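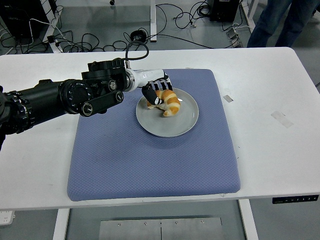

Ngaio Lowther wanted to know whether the Gilby hand is worth paying for if all you handle is baked goods, or whether a plain two-finger grip would do. Fair question. A few posts on that.

**2/** Gilby is the five-digit hand from Entili. You can buy it alone or with the arm. I'm reviewing the set, on loan until April.

**3/** Setup took me 40 minutes, most of it cable routing. The manual is 78 pages and the part on wrist mounting is on page 16. Start there.

**4/** Price for the set is $3,639. Software updates are included for the first year. Spare fingertips are extra – I think they should come in the box.

**5/** Croissants are a decent test for a hand like this. The shape is uneven and the crust flakes if you squeeze too hard. Grip force is one slider in the app, and I keep it near the low end.

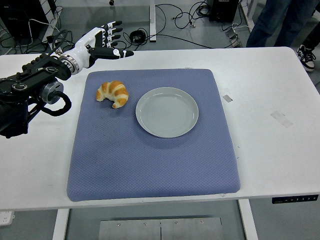 *Gilby hand above the table, croissant on the cushion next to the plate.*

**6/** So, Ngaio: for boxed goods, save your money. For loose pastry I'd ask Entili for a trial first. They lend sets to small shops, and you pay shipping one way.

**7/** Noise levels and the teaching mode are next. Send questions before then if you have them.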